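Outdoor Mobile Platforms > Faults and Incident Reports

Thread: Unplanned stops and one late stop on standing water, Ocampo plaza route

site_ops_ocampo
Posted Jun 26, 2024

We are opening this thread to record a fault on our outdoor inspection route and to ask whether other operators have met it. The report is filed with us as incident 1272. The vendor, Eluretti, has a copy.

The unit runs a fixed route across the main plaza on the Bastetti navigation package, release 4. It has front cameras, a short-range depth sensor and a bumper strip. In dry weather the route has been uneventful. During a run after heavy rain the unit made several unplanned stops in open space, resumed each time without operator input, and then failed to stop at its assigned hold point. The operator pressed the remote stop. The unit came to rest past the hold line. There was no contact with any person or property, and the unit was not damaged.

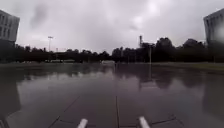 Our first reading of the log is that the ground estimate failed in two ways. In the near field the depth sensor returned valid points and the unit tracked the floor normally. Further out, the returns dropped away and the package filled the gap from the camera data. Anyone who looks at the middle distance will understand the difficulty: the treetops appear upside down in the water, with pale patches of sky between them, and the package seems to have read part of that area as a drop and part of it as an object. Close in, where the surface is damp and matte and the joint lines are visible, it had no trouble.

Two questions for the forum. First, does any operator apply a surface water limit to this class of machine, and how is it measured? Second, is there a setting in the Bastetti package that makes missing depth count as blocked ground? We could not find one in the manual supplied to us.

The route is suspended until we have answers.

fieldsafety_rk
Reply

Thank you for the clear report. Our organization operates similar units from another vendor on a loading apron. We do have a limit. If a continuous sheet of water covers any part of the planned path within 20 meters of a hold point, the run does not start. The supervisor decides by eye and signs the run sheet. It is a crude rule, and it costs us a good number of runs in October, when the apron seldom dries between showers.

I would separate the two events in your report. Unplanned stops in open space are a nuisance. A hold point that is passed without a stop is a safety matter and should be reported as one, under its own number. When both sit in one file, the vendor tends to answer the easier of the two.

I would also ask what the hold point is tied to. If it is a visual landmark, the reflection of that landmark may be part of the trouble.

site_ops_ocampo
Reply

The point about separate numbers is accepted, and we will split the file.

The hold point is tied to visual features on the far side of the plaza, matched against a map made in dry conditions. The map contains the building fronts and the edge where they meet the ground. In the wet run the matcher appears to have accepted features from below that edge. The position estimate moved forward and back by several meters while the wheel odometry stayed smooth. The package gave the camera estimate more weight than the wheels, and we would like to know why. 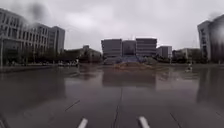 panelbeater
Reply

The weighting is a known choice in that package and I would not call it a fault. Wheels slip on wet stone. If the package had trusted the wheels and the wheels had slipped, this thread would be about the opposite problem. The fault, in my view, belongs to the person who approved a dry map as the only map for an outdoor route. The manual does state that the map should be made under the conditions in which the unit will operate.

fieldsafety_rk
Reply

I disagree with that last remark. No site can make a map for every depth of water. Water moves during a run, and a map made with a puddle in one place is of little help when the puddle is in another. The requirement in the manual puts a duty on the operator that the operator cannot meet.

The two position sources disagreed by several meters. That disagreement alone should have stopped the unit, whichever source was correct. If the package has a limit for it, the limit was too wide. If it has none, Eluretti should say so in writing.

panelbeater
Reply

There is a limit. It is in the advanced file, under consistency checks, and it ships switched off. I agree that it should ship switched on. I still hold that a site review would have found it.

site_ops_ocampo
Reply

We have confirmed the setting. It was off in our file. Our commissioning record does not mention it, and neither does the vendor's checklist. We have asked for both documents to be amended.

Some members asked by private message whether the public has access to the plaza. It does. The part of the route that runs beside the lawn is used on foot, and we regard it as the section of greatest concern.
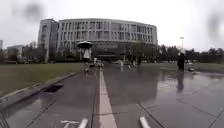

Section beside the lawn, with people on the plaza and an umbrella in use.

On this section the unit is limited to walking pace and must yield to any detected person. We have reviewed the detection log. It holds a number of short-lived tracks that were assigned to the ground and then discarded. We cannot yet say whether any of them was the reflection of a person. We have asked the vendor whether a discarded track can carry its true counterpart away with it, and we consider that question more serious than the missed hold point.

wet_lens
Reply

We have seen something close to what you describe. In our tests a pedestrian and the reflection below were merged into one tall box. The foot of the box was then used to compute range, so the person was placed closer than the true distance. That error is on the safe side. In one test, however, the filter for reflections removed the merged box entirely, and the person was missing from the output until the next update. We now run with the filter off and accept the extra stops.

May I also ask about the state of the camera cover? We had good results with a Clistex coating on ours for the first weeks, after which it needed to be renewed. Drops on the cover should be ruled out before you spend much time on reflections.

site_ops_ocampo
Reply

The cover had no coating. It was wiped before the run, as the run sheet requires, and was not wiped again until the unit was recovered.

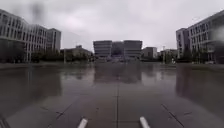

Our technicians have been asked to treat cover contamination as a possible cause in its own right. The matcher depends on fine, repeated detail in the building fronts, and it will reject a window grid that has lost its edges. On the building to the right, a round droplet softens exactly that kind of detail, and there is a darker smear over the sky at upper left. With the upper part of the fronts degraded, the share of accepted features near and below the ground line would rise. That would fit the log, though we do not yet offer it as a finding.

We will repeat the run with the unit pushed by hand and the drive disabled, first with a clean cover and then with water applied to it.

panelbeater
Reply

That is a sound test. Please record the wheel odometry while pushing. I would also keep the same start position and the same map file, or the results cannot be compared.

I withdraw part of my earlier comment. A checklist that leaves out the consistency check is a vendor matter.

fieldsafety_rk
Reply

Before any powered run, please confirm the remote stop distance on wet paving. The report says that the operator pressed the stop and that the unit came to rest past the line. It does not say how far the unit traveled after the button was pressed.

site_ops_ocampo
Reply

The figure is not in the report, and it should have been. The log records the press and the final position, so it can be recovered. We will add it to the second file.

Interim measures at our site are as follows. The consistency check is on at its tightest setting. Runs are not permitted with standing water anywhere on the route. The cover is inspected at every hold point. Speed on the lawn section is reduced further, and an attendant walks with the unit for 100 percent of that section. The reflection filter stays on until the vendor replies, and we recognize that wet_lens has reached the opposite decision.

wet_lens
Reply

Understood. With no standing water on the route the filter has little to do in either case. I will send our test logs through the forum office, with the camera settings attached.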